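Ticket 2613 – Doorway clearance rule, indoor navigation set
Project: Pledik
Opened by: simulation test desk, Ammann site
Status: reopened
Priority: medium (was low)

Summary
The Clurkel planner passes our doorway clearance check in simulation at a rate I don't believe. 1,895 runs, 318 of them flagged for manual review, zero marked as a rule violation. The rule says a mobile base must treat any hinged door in its path as movable until it has been told otherwise. I would like to know where in the log that happens.

Steps to reproduce
Load the apartment set, house build from May. Start in any room with a hinged door. Set the goal on the far side of the passage. Leave door state on "auto". Run the Treder checker on the output.

Expected: the checker reports a door state for each opening, with the time it was last updated.
Actual: the checker reports PASS and leaves the door state field blank.

Reply from vendor support, pasted from email
"A blank door state is treated as static. Static objects are covered by the general obstacle margin, so the clearance requirement is met. Suggest closing."

I don't accept that. A static door is a wall with a handle on it. The whole reason we wrote a separate rule for doors is that they swing, and an obstacle margin measured from where the door is now tells us very little about where it will be when the base is halfway through.
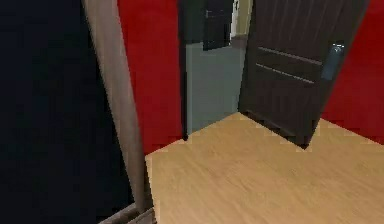

Our rule has three parts: the robot has to know there is a door, know which way it opens, and keep out of the swing area unless the door is confirmed held. The planner does the first part and, as far as I can tell, skips the other two. Take a view like this one, with the brown door standing open at an angle over the wood floor and the passage beyond it. I can see the handle plate on the right side of the door, near its vertical edge, and a person would make a fair guess about the swing from that. The planner has the full model of the house and doesn't have to guess, yet the field is still blank. There is also a dark panel at the far end of the passage that I would log as a probable closed door. I want that one listed as "unconfirmed", which the rule allows, and not left out.

Update 1
Tried door state "manual" with the hinge side entered by hand. The checker now fills the field. It also returns PASS when I enter the wrong hinge side on purpose. Repeated 20 times with the same result. So the value gets stored and, I suspect, never read.

Update 2
Vendor support says the wrong hinge result is "expected, pending a later release". No release number given. They also pointed out that no collision was recorded in any run. True, but no door moves during any run either, so I don't see what that proves.

Update 3 – 18/08/2024
Ticket was closed as "works as designed" and I have reopened it. If it works as designed, then the design doesn't meet the rule and we should say so in the test report.

What I am asking for
1. Blank door state counts as a fail in the Treder checker.
2. Hinge side is compared against the house model before a run can pass.
3. At least one set of runs where doors move while the base is in the opening.
4. The 318 flagged runs stay out of the pass total until item 2 is done.

Workaround until then
Leave door state on "manual", check the hinge side yourself against the floor plan, and write "not verified" in the clearance column. Do not copy the PASS from the checker output – it means the file was readable and I wouldn't trust it for more than that.

Next action: vendor, items 1 and 2. Item 3 is with us.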